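Tickets durchsuchen Suchbegriff eingeben Suchen

Ticket 1693: Handgreifer Prekik, Vergleich alte/neue Fingerpads, Tracking springt
Status: offen
Erstellt von: Müzeyyen Aksoy
Zuständig: Thérèse Sutherland

Hallo Thérèse,

so, ich bin jetzt mit beiden Padsätzen durch und muss mal was loswerden. Die weichen Pads von Brutenar greifen wirklich super, viel besser als die alten von Gauthier (die rutschen mir bei glatten Deckeln ständig weg!). Aber sobald ich das Handgelenk stark eindrehe, springt die Pose vom rechten Greifer. Links läuft alles sauber.

Was ich schon probiert habe:

- Firmware 2 neu aufgespielt, keine Änderung
- Greifer links/rechts getauscht, der Fehler bleibt rechts
- Kopfkamera neu kalibriert, danach war es kurz besser, dann wieder wie vorher
- Belichtung von Hand gesetzt statt Automatik, bringt ein bisschen was

Im Log steht bei jedem Sprung "marker lost", in der längsten Aufnahme (3790 Frames) fehlt die rechte Pose in etwa 494 davon. Das ist mir für einen Vergleich zu viel, so kann ich Brencombe keine Zahlen schicken.

Beide Kameras, gleicher Aufbau:

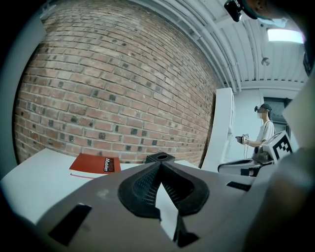
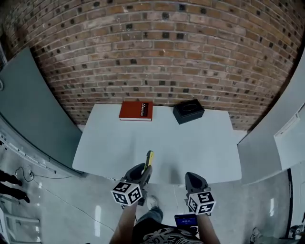
Mein Verdacht ist inzwischen die Beleuchtung, denn mit gedimmtem Licht kommen die Aussetzer viel seltener. Auf dem Bild von der Kopfkamera spiegelt der Boden in zwei hellen Streifen, und einer davon liegt ziemlich weit rechts. Kann gut sein, dass die Markererkennung da durcheinanderkommt, wenn der Würfel vor so einen Streifen gerät. Hast du noch die matte Bodenmatte vom Januar? Die würde ich gern mal drunterlegen und dieselbe Aufnahme mit beiden Padsätzen wiederholen, erst Gauthier, dann Brutenar. Und falls du den Schwellwert für die Marker irgendwo dokumentiert hast, schick mir bitte den Link, ich finde im Wiki nur die alte Seite.

Die Logs hängen am Ticket. Ich bin bis 17 Uhr am Platz, komm einfach vorbei!

Viele Grüße
Müzeyyen

Kontakt | © Prekik Support | Nach oben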